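Dullent: listening-test recordings, data card

11 May 2018
By Kirsten Chisholm

Print | E-mail

Dullent is a set of 700 short speech recordings with listener ratings, collected at Vultthorpe. It is meant for checking loudness and clarity scores against human judgment.

Contents
- clips/ -- mono WAV, 16-bit
- ratings.csv -- one row per listener per clip
- listeners.csv -- age band and hearing screen result

Ratings run from 1 to 5. All 53 listeners passed the hearing screen. Playback was over closed-back headphones at a fixed level; a small group repeated the test on their own earbuds, and those rows carry device=own. 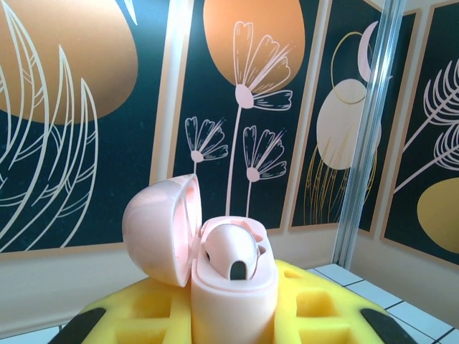
Known problems
- Two clips have a click at the start. They are listed in exclude.txt.
- Own-device rows have no level calibration -- do not pool them with the rest.
- The file order in July's release differs from the current one. Match on clip_id.

Contact
Mortimer Zamora maintains the files.

Comments

Gordon Lemieux: Is clip_id stable between releases?

Mortimer Zamora: Yes. Only the order changed.

Océane Lapointe: ratings.csv uses semicolons. Set the separator or the import fails.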